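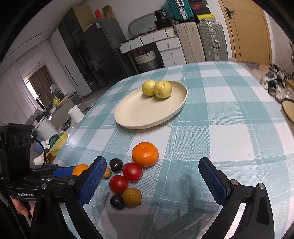

Checked tablecloth in teal and white, on a table with a rounded far edge. Plate and fruit not included.

Polton Checked Tablecloth, Teal/White

A woven check cloth for everyday kitchen and dining tables. Broad teal bands cross over solid white squares, with thin pale lines stitched in both directions. The colour is strong enough to show up well under plain cream crockery, and fruit looks good on it.

The Polton is our most ordered check and has been in the Clistov range since April last year. It is cut generously so that it hangs over the edge of the table, and it can be used on square-cornered or rounded tables.

Details
Fabric: cotton, yarn-dyed
Hem: 12 mm, double turned
Shrinkage: allow roughly 20 mm on the first wash
Matching napkins: sold separately in packs of four

Care
Wash at 40 degrees with similar colours. Do not bleach. Line dry if you can and iron on the wrong side while still slightly damp. Tomato and berry stains should be rinsed in cold water before washing. Hot water will set them.

Sizes
Small, seats four
Medium, seats six
Large, seats eight
Measure the top of your table and add the drop you want on each side before choosing. For other sizes, write to Tahsin Pathirana in the cutting room with your measurements. Made-to-measure cloths take 16 working days and cannot be returned unless faulty.

Delivery
Stock sizes are sent from our Mustuvport warehouse. Cafe and guest house orders go through our trade partner, Bhuiyan, who also hold the fabric by the metre on full rolls.

Also available in the same check: tea towel, apron, table runner.

Page updated 16 July 2022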